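The year I stopped saying "later"

When I moved to this country I brought two suitcases and a habit of saying "later". In my first language we have a word for this which is softer than the English one. It means later, but also maybe, and also please do not ask me again. I used this word for the dishes, for the letters from the bank, for the phone calls to my aunt. I used it so much that my mother put it in a song, and she sang it when I came into the kitchen.

I am writing this because in May it was one year since I moved into the apartment on the second floor, and a few readers asked me to continue the story of how I learned to live in it. The last post was about the neighbors and the noise. This one is about money and furniture, and mostly about waiting.

When I signed the lease, I had 2739 dollars in my account. I remember the number because I wrote it on the inside cover of my notebook, and under it I wrote what I thought I needed: a bed, a table, two chairs, a lamp, curtains, pans. I did not write a sofa. In my family a sofa was something for guests. It stood in the good room with a cloth over it, and we children sat on the floor next to it and watched television from there. I was already in school when I understood that in other houses people sit on the sofa on a normal day, with their feet up, eating.

So for the first four months I had the bed, the table and one chair. The second chair was out of stock at Irum, the discount store behind the bus station, and they told me it would come in two weeks. It did not come in two weeks. I went back three times and each time the same young man told me the same thing, very politely. I was not angry with him. I recognized the soft word in what he said.

With one chair you learn some things about yourself. You do not invite people. If somebody comes anyway, you say "please, sit" and then you stand near the window as if you like to stand there. I did this with a woman from my English class, who stayed for two hours, and in the evening my back hurt so much that I lay on the floor. I looked at the ceiling and thought that I am an adult who has a job, and it is not normal that I hide my second chair problem by pretending to enjoy the view of a parking lot.

The next morning I started to read about sofas. I can tell you that this is a mistake if you are a person like me, who wants to read everything before deciding. There are people who write 2000 words about foam. I learned what is top grain and what is bonded, and I made a table with columns. I gave points. Then I changed the points because the winner was not the one I liked, and after that I knew the table was only there to make me feel serious.

The sofa I liked was in the window of Pellegrini, a small family store on my way to work. It cost 2202 dollars, and of course I did not have this. I had by then much less than in the notebook. I passed it twice a day for the whole autumn. One evening they had moved it and put a dining set there, and I was surprised how sad I felt, like when a person you see every day on the bus does not come anymore.

My aunt, when I told her this on the phone, laughed for a long time. Then she said something in our language which I will try to translate: you cannot sit on a price. She meant that I should buy a used one. In our town to buy used furniture was a small shame, and I think she was testing if I still had it in me. I did, a little. But I had also lived with one chair, and that is a good medicine against shame. 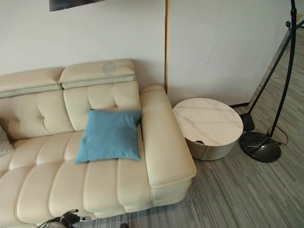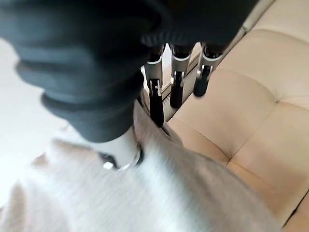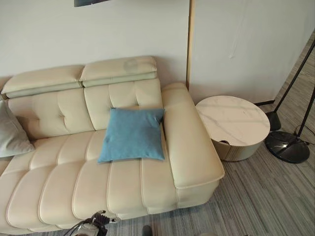

Cream leather, with headrests.

The used furniture world has its own language, and I had to learn it like I learned the English for the dentist. "Gently used" can mean anything. "Smoke-free home" is a good sign. "Must go today" means it has been there for a month. "Firm" I misunderstood completely, I thought they were speaking about the cushions, and I wrote to one seller that I prefer soft. He did not answer me.

I also learned how to ask about a mark. At home it would be very rude to ask a person about a stain on their furniture. You would see it and you would look at the wall. My colleagues told me that here it is the opposite, that the seller respects you more when you ask. So I prepared my sentences in advance and practiced them in the shower. "Could you tell me about the condition of the seat, please?" "Are there any marks that I should know about?" The first time I said it aloud to a real person, at her door, she showed me everything, even a place at the back which I would never have found, and she lowered the price by 152 dollars before I had opened my mouth again. I did not buy that one because it did not fit in my elevator, but I walked home very proud.

About elevators I want to give one advice. Measure the elevator. Measure also the turn after the elevator, and the door with the door open, because the door itself takes some space from the door. I am not explaining this well. If the opening is 80 centimeters but the door cannot open completely because of a radiator, then you do not have 80 centimeters. I drew it on paper and I carried the paper in my coat until spring.

For the delivery I called Trumow, which is two brothers and a van. They have been doing this since 2002, it is painted on the side. They asked me on the phone if there are stairs and I said no, there is an elevator, and then I remembered the three steps at the entrance and I called again to confess. The older one said, "Three steps is not stairs." I liked this very much. I use it now at work when somebody complains about a small thing.

They were finished before lunch. I gave them coffee and we had the problem of the chair again, but now it was a problem for the last time.

After they left I did not sit down immediately. I walked through the apartment. I washed the cups. I think I was waiting for somebody to put a cloth over it and tell me that it is for guests. Then I sat, first on the edge like in a waiting room, and after some minutes all the way back. I called my mother and told her where I was sitting. She asked if I had shoes on. I had shoes on. She told me to take them off.

The money part I promised is simple, so I will be short. I keep a jar – a real one, from Griltetti pickled peppers – and every time I want to say "later" about something under ten dollars, I either do it the same day or I put the money in the jar and stop thinking about it. It does not make me rich. But the small things used to sit in my head all together, like people in a waiting room, and now there are fewer of them. In winter I paid for a dentist visit from the jar, and the receptionist had to count the coins with me, which was not pleasant for either of us.

The second chair came in March, by the way. Irum sent me a message. I had forgotten that I was still on the list. I went to pick it up on foot and carried it home upside down on my head, like my grandmother carried the laundry, and two people on the street said good morning to me who had never said it before.

Next time I want to write about the balcony, where I have killed the basil again. If somebody knows what to grow on the north side, please write me in the comments. No tomatoes, I have tried.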